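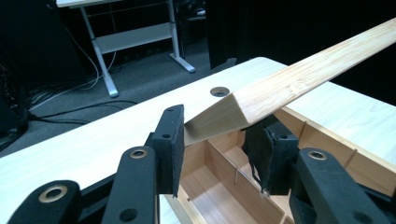 Hand-held demos vs. teleop: does the 223 number hold up?

temel_fan
Finally read the Welport writeup over breakfast. They collected 223 demonstrations with a hand-held gripper, trained on those alone, and claim it beats a policy trained on teleop data from the same bench. Plank goes in box, everyone claps. My gripe is that one person did all of the demos. That policy has learned how Fengying Tang likes to pick up lumber.

jovik
One person is fine if the test starts are spread out. They ran 136 trials and moved the box between them. Read section four before you bury it.

temel_fan
I read section four. Moved it by how much? "Varied placement" could mean somebody bumped the table.

lowgain
Our group tried the same recipe in January with 47 demos and got a policy that was superb at hovering. We didn't improve until we recorded starts with nothing in the grip and kept the approach separate from the grasp.

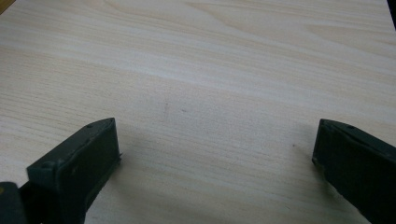

Open grip over bare tabletop.

Going up to 200 demos helped less than that did. I have the plots, they're ugly, you can't have them until Thursday.

jovik
So more variety, not more hours. Which is what the paper says.

temel_fan
The paper says it in a footnote, in the tone of someone returning a borrowed mower. What about approach angle? I'd bet coming in at a corner is a different problem than coming in at a flat face.
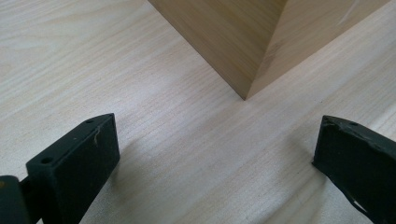

Lu: It is, at least in my runs. I split the corner approaches into their own test set and success dropped hard, same weights and all. Jovik's right about the placement though, that part of the paper is solid.

temel_fan
I'll take half a win. Still want a second demonstrator.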